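Wanted: people who own tools and doubt most of what is said about them

We are looking for participants for a study of hand tools, and above all of handles. It runs in February at the Destement workshop in Skostlow, and it will suit people who have opened a packet marked "comfort grip" and felt nothing of the kind.

## What it is

Prando is putting together a plain guide to handles for a mixed readership: people who mend things at home, people who mend things for a living, and people who buy a set every few years and lose half of it. Most of the guides we have read were written from the catalogue. They repeat that a rubbery grip is kinder to the hand and that ribbing stops you slipping. Perhaps. We would like to hear it from hands.

We already have 857 replies to a postal questionnaire, and I don't put much weight on them. People were asked to rate their favourite screwdriver from memory and nearly all of them gave it full marks. You would too. Memory is generous to anything that has been in the drawer for years.

So we now want 40 people to come in and hold things. 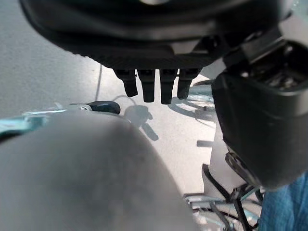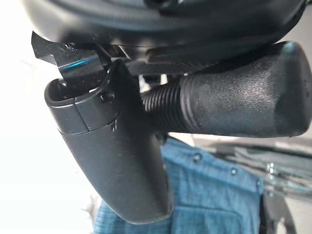 ## What you would do

You come for one session, morning or afternoon. You sit or stand at a bench, as you prefer, and work through a set of small jobs: turning, pressing, picking up, putting down, sorting pieces back into their places. After each job you fill in a short form. It asks where your fingers went, whether you shifted your grip, and whether you would pay for the tool. There is space for remarks, and rude ones are fine.

Makers' names are taped over wherever we can manage it. Some of you will recognise a handle anyway – please keep it to yourself until the end.

At the close there is a sorting task. All the tools go in a heap and you put them away in whatever order makes sense to you. I was against including this. I have been outvoted, and I'm told it will be interesting.

## Who we want

- Anyone over 18 who uses a hand tool at least now and then
- Left-handed people, who were badly short in the questionnaire
- People with small hands, large hands, stiff hands or old injuries, provided a light job is comfortable for you
- People who don't think of themselves as good with tools

We don't want anyone who sells tools, makes them, or reviews them for money. If you have a theory about handles, come by all means, but you won't be asked to present it.

## What you get

Your fare within the district, tea, and a copy of the guide when it is printed. There is also a voucher for the Destement shop, to be spent on anything in it. I asked for cash and was told no.

There is no free toolkit. An earlier notice said there was, and it was wrong.

## What we can't promise

We can't promise that the guide will be any use. Forty people is a small number, and if the results come out muddled we will print that they are muddled. We also can't say which tools you will be given, as the set changes between sessions.

The forms carry a number in place of your name. Dwivedi, the firm typing them up, will not have your address. If you change your mind afterwards, write to us within 5 weeks and your form comes out of the pile.

## How to apply

Write to the Prando desk, care of Destement, Skostlow, or leave a note at the shop counter. Tell us which hand you use, what you last mended or failed to mend, and whether mornings or afternoons are better. A few lines will do. Please don't send photographs of your shed.

We answer everybody, slowly. Places are filled in the order that notes arrive, apart from 5 held back for left-handers.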